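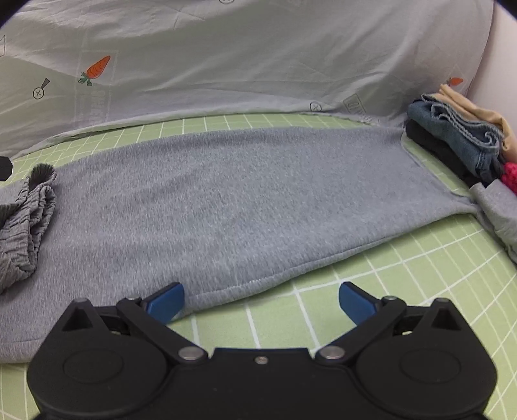
The hand-held gripper at work on the knitwear, jaws open over the white-on-green grid.

The Brorside workshop has spent since December comparing two sets of finger pads for its hand-held grippers, and the engineer running the trial would like it known that she once had a social life. "I fold for a living now," she says. "My mother is thrilled. She'd given up on me."

The pads come from two suppliers, Sarnard and Hollenstein. The Sarnard set is softer and, by her account, picks up a single layer of jersey nicely until it decides to pick up two. The Hollenstein set is stiffer and "has opinions about denim, most of them correct".

Each set is down for 2000 grasps, 4000 in all, on ordinary clothes. Why not proper test swatches? "We had swatches. Everything worked on swatches. Then somebody's cardigan came in and our success rate fell off a cliff."

Grey knits are her least favourite. A hem, she says, is a gift, a thick edge that the fingers can get hold of. The middle of a panel is another matter. "You close on it, you lift, and you've got a small tent. The software is terribly pleased with the tent."

The wrist camera is a sorer point. Its wide lens bends the grid lines towards the edges, and the correction, done on a Cutau controller, adds 31 milliseconds. The limit she was set was 40. "So we passed, and I was told to stop talking about it."

Is there a winner? She prefers Hollenstein for seams and Sarnard for anything thin, and has asked for one pad of each. Purchasing has asked her to put that in writing.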